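Shelf life and the small bakery: notes from Markesbridge
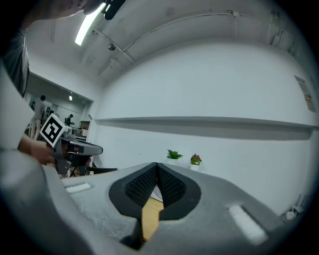
Sourdough loses more customers to staling than to price, in the view of the head baker at Irnuda, and most of that staling happens at home. The bakery in Markesbridge sells 260 loaves a day, all from one dough, in two sizes.

The larger loaf weighs 1000 grams baked, the smaller 800. The difference matters more than it looks. "The small one has more crust for its weight, so it dries sooner," the baker said. "People buy it because they live alone, and then it has to last them longest."

Staling is only partly a loss of water. Starch in the crumb firms as it cools and goes on firming for days, fastest at refrigerator temperature. "Bread box or freezer. The fridge is the worst of the three," the baker said. Sliced bread can go into the toaster frozen.

Irnuda changed flour in November, from a strong white to a blend with rye milled by Figueiredo. Rye holds water well, and the dough now takes more of it. The first batches spread on the stone and came out flat. Proofing was cut back and the oven loaded at 6 a.m. – an hour earlier than before.

Asked about additives, the baker was brief. "Enzymes work. I don't use them, but they work."

A seeded loaf under the name Alia is in trial. The seeds are soaked overnight, and the soaking water goes into the dough.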